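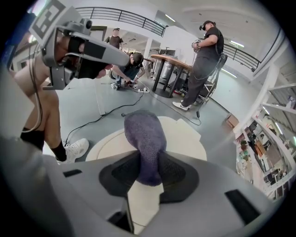

Portfolio Management II
Handout 6: Position Sizing and Rebalancing
Instructor: Sigrun Tangen
Revised July 12, 2023

Purpose of this handout

Students should read these notes before attempting the Lostine worksheet. The handout covers the size of individual positions and the rules for returning a portfolio to its target weights. Order types and trading costs were treated in Handout 5 and are not repeated.

1. Risk per position

A position may be sized by the amount the investor is prepared to lose if the exit price is reached. The calculation requires the account value, the share of the account placed at risk, and the distance between the entry price and the exit price.

Shares to buy = amount at risk / (entry price – exit price)

Suppose the amount at risk is $1,215, the entry price is $48 and the exit price is $42. The distance is $6 per share, and the position is 202 shares after rounding down. Always round down. A gap in the market may carry the price past the exit, so the amount at risk is a planning figure and the loss can exceed it.

2. Correlated positions

Two positions that tend to move together should be reviewed as one. In the Willow case, the portfolio holds a regional bank and a fund in which regional banks are the largest group. Each position passes the 2 percent limit when tested alone. Tested together, they do not.

3. Rebalancing rules

Calendar rebalancing restores target weights on a fixed date, commonly in December. Threshold rebalancing acts only when a weight moves outside a stated band. The second method requires more frequent review – though it does not always produce more trades. Taxable accounts need separate treatment; see the Nerorari case.

Assignment

Complete problems 1 through 6 on the Lostine worksheet. For problem 4, use a starting cash balance of $3,173 and show each step. Answers without working will receive half credit.

Questions about grading should be directed to Ankica Živković, teaching assistant, during posted office hours.

Reading for next session: Goh case, parts A and B.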